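Learning the Bread My Neighbor Makes

February 24, 2020

I have baked soda bread four weekends in a row now and I'm not even a little bit tired of it! It started in January, when Orla Keane from across the landing brought over half a loaf wrapped in a dish towel, still warm, and I ate most of it standing up at the sink with too much butter. I'd always thought of soda bread as the dry stuff with raisins that shows up in March. Hers was dark and a bit sour, with a crust you could knock on.

So of course I asked for the recipe, and of course she doesn't really have one. She has a mug. The flour goes in by the mug, the buttermilk goes in "until it looks right," and the salt is whatever fits in her palm. I went home and tried to copy it with a scale, and my first loaf was a brick (the birds liked it).

The second was better. I'd been using all whole wheat, and Orla told me to swap in 200 grams of white flour and stop kneading. I love kneading, so that hurt, but she's right – you bring the dough together, pat it into a round and leave it alone. The soda starts working as soon as the buttermilk hits it, so I get the oven hot before I mix anything.

I do all of this on the kitchen table now instead of the counter. There's more elbow room, the light is better in the morning, and I can shape the dough while I'm talking to whoever is over for coffee. Last Saturday that was Peadar Daly, who grew up on this bread and had many opinions about the cross on top. Deeper, he said. Then deeper again. I cut it nearly to the bottom and the loaf opened up beautifully, with four craggy corners you can pull off by hand.
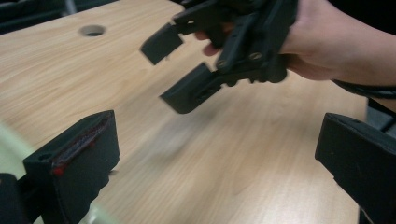
What I'm doing now

Two mugs of whole wheat flour, the white flour, a teaspoon of baking soda and a teaspoon of salt, all stirred with my fingers. Then about 302 grams of buttermilk, poured in at once. My hand goes around the bowl like a claw until there's no dry flour left, and then out it comes.

It bakes at 425 for 15 minutes, then I turn the oven down to 375 and give it half an hour more. I tap the bottom and listen for a hollow sound. Sometimes I put it back in upside down for five minutes if I want more crust, and I always want more crust.

Next weekend I'm trying a handful of oats in the dough, plus a spoonful of molasses, which Teresa Figueiredo swears by and Peadar says is cake. I'll be making one of each and feeding them both!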